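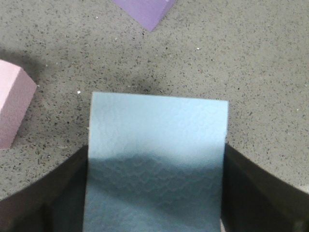 ## Manuscript workshop notebook, Stusside group — November 27, 2024

Present: Spyros Georgiev, Beat Lüthi and the undersigned. The session was given over to the second draft of *Arkholm*, chapters four through seven, and to the question of where the first book's loose ends should be settled.

### Chapter length

The draft of chapter five was returned with the request that it be shortened by 800 words. The ferry crossing repeats information the reader already holds from chapter two. Mr. Lüthi proposed removing the conversation with the harbor clerk entirely. I have kept the clerk's last line and moved it to the opening of chapter six, where it reads better. The cut so far comes to 700 words. The remainder will have to come from the weather.

### Point of view

Mr. Georgiev observed that the narration slips out of Rajan's head in two places: once at the dinner table, when his sister's thoughts are given directly, and again at the close of chapter six. The first slip has been corrected. The second was deliberate, and I wish to keep it until the full draft has been read aloud. Opinion was divided. Mr. Lüthi would accept it if the chapter were split at that point.

### Names

"Furneo" is used for both the town and the river in the current draft. This was tolerable in the first book, where the river appeared once. It now causes confusion on nearly every page of chapter seven. The town will keep the name. For the river, see the list inside the back cover of this notebook; none of the candidates is satisfactory, and two sound like medicines.

### Method

The trial of drafting by hand before typing continues. My own record shows a session of 90 minutes by hand producing less text than the same time at the keyboard, but fewer pages discarded afterward. Mr. Georgiev has given up the trial and returned to dictation. His transcripts require heavy repair of punctuation, and the dialogue in them is noticeably livelier than mine.

### Outstanding

- Chapter six: decide on the split before the reading aloud.
- Chapter seven: replace the river's name throughout, including the song.
- Timeline: Rajan's age does not agree with the date of the flood.
- Outline of the third part to be circulated in January — one page, no more.
- Return Mr. Lüthi's marked copy. He has asked for it twice.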